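Drindis Clip Hanger, Cream

Laundry and Airing > Indoor Drying > Clip Hangers

A plastic clip hanger for small washing. Hand towels, cloths, socks and anything else that slides off an ordinary hanger can be clipped up along the lower rail and left to air indoors.

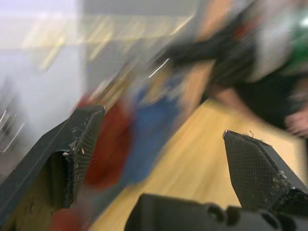
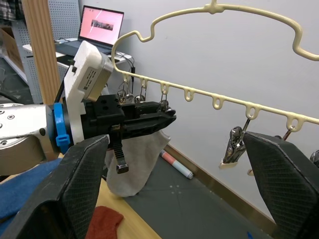
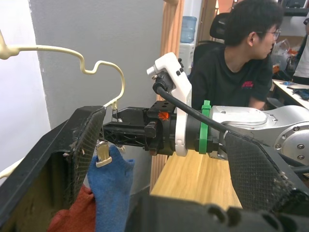 Drindis Clip Hanger in cream, second and third pictures. Cloths and towel not included.

About this hanger

The Drindis is a long plastic hanger with small loops moulded along the lower rail. Metal clips hang from the loops, and each one moves separately, so you can fill the hanger in any order and take one piece down without disturbing its neighbours. The hook at the top is curved and has a notched bend in it, which helps the hanger keep its place on a rail when you are clipping from one end only.

We stock it mainly for people in units and townhouses who don't have a line, or who have one but can't use it in July. It's also a steady seller to preschools, hair salons and small cafes, where there are always a few cloths to dry and no room for a clothes horse.

What it's good for

Hand towels and tea towels
Fleece cloths and dusters
Socks, singlets, baby things
Swimmers and rash vests
Gloves and beanies

It isn't meant for bath sheets, jeans or wet jumpers. For those we suggest the Zamutero floor airer, which takes the weight across several rails and folds flat behind a door.

Colour

Cream only. Drindis made a grey one for a while and we are asked for it now and then, but it has been discontinued and our last carton has gone. The cream goes well enough with most laundries and will not mark light fabrics.

Clips

The clips are metal, and they grip thin cotton and thicker fleece equally well. Very fine knits can show a small mark where the clip closed. If that bothers you, clip at a seam or hem, or fold a scrap of cotton over the edge first.

Spare clips come in a bag of 20 and fit this hanger and the Kofler round one. They don't fit the older Lukar hangers, which use a wider loop. If you aren't sure which hanger you have at home, bring it in or email us a photo and we'll check.

Details

Brand: Drindis
Type: clip hanger with top hook
Body: plastic, cream
Clips: metal, hung from loops on the lower rail
Maximum load: 2 kg, spread along the rail
Assembly: none
Pack: one hanger with clips attached
Carton quantity for trade: 30

Using it

Hang it from a shower rail, a wardrobe rail or a sturdy wall hook. A door frame will do at a pinch, provided the door isn't going to be closed on it.

Put the heaviest piece near the middle, under the hook, and work outwards. The hanger tips if one end is loaded first - it comes level again once the other side has something on it. Squeeze the water out of towels before clipping them up. A folded towel can go under a single clip, but it dries much faster opened out and held at both corners.

Leave an empty clip between thicker items if you have the room. On a still day a fan on low at the other side of the room makes more difference than putting the hanger near a heater. Keep it well clear of heaters in any case, as the plastic can soften and the rail will not go back to its shape afterwards.

Dark and coloured cloths should be rinsed until the water runs clear before they go up next to pale ones. They swing together when someone walks past, and damp red on damp grey is hard to get out.

Care

Wipe the hanger with warm soapy water and dry it. Don't put it in the dishwasher. Clips that live in a bathroom should be wiped dry every so often, particularly near the hinge. If one does develop a spot of rust, take it off the hanger and replace it before it touches anything white.

For storage, hang it up or lay it flat on a shelf. In a drawer the clips catch on each other and on everything else.

From the shop

Ishbel Swanson looks after our laundry range and has two of these going in her own bathroom. She uses one for face washers and the other for her kids' swimming gear. Her advice is to clip socks by the toe so the thicker cuff hangs free, and to leave the hanger where it is and bring the washing to it. Carrying it loaded through the house sets the clips tangling, especially on stairs.

Questions we get

Can I use it outside?
Yes, on a calm day. Bring it in afterwards, as long stretches in full sun will make the plastic brittle. In wind, use pegs on a proper line.

Will the hook go over a thick rail?
It suits ordinary shower and wardrobe rails. For chunky timber rails, use an S-hook from the hardware aisle and hang the Drindis off that.

Do the clips come off?
They do. Ease the wire out of the loop and press it back in the same way. It is stiff the first time.

Is it suitable for delicates?
Bras and tights are fine. Clip bras at the band and tights at the waist. Silk is better dried flat.

Can children use it?
Older children manage the clips without trouble. The springs are firm enough to pinch small fingers, so keep it out of reach of toddlers.

Delivery and pick-up

In stock at the warehouse and in store. Orders placed before noon leave the same day, except on Friday, when the courier comes early and the cut-off is 10 am. Delivery is free on orders over $100. Smaller orders are charged at the flat parcel rate shown at checkout, and a single hanger travels in a padded satchel.

Pick-up is from the side counter. Wait for the text message before you come in, and have your order number handy.

Returns

Unused hangers can be returned within 30 days with proof of purchase. If a hanger arrives with a cracked rail or a missing clip, email us a photo and we'll send a replacement part or a new hanger. You don't need to post the damaged one back. None of this affects your rights under consumer law.

Trade orders

Salons, childcare centres and accommodation providers can order by the carton at trade price. Set up an account online or ask for Ishbel at the counter. Spare clips can be added to a trade order at any quantity.

You may also need

Drindis spare clips, bag of 20
Kofler round clip hanger
Zamutero floor airer
Lukar over-door hook, single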